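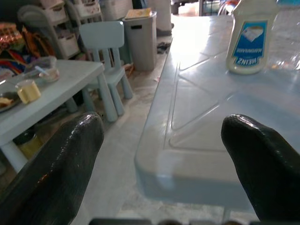

Can you leave a plastic table outside all winter?

Flondilora
Posted 24th July

I have one molded plastic table and a garage with no room in it. The store swore it was "all season" – which season, they didn't say. Do I need to drag it in by December?

Kassa
Mine has been out for 7 years. It's chalky and ugly, but so is the patio. Tip it on its side so ice doesn't sit on top, and don't stand on it when it's freezing. Ask my brother-in-law.

Bostanau
Sun does more harm than cold. A cover cost me 22 dollars and blew into the neighbor's yard twice, so buy one with a drawstring.

Jernus
just get a metal one

Flondilora
Thanks, all. Tipping it over is within my skill set.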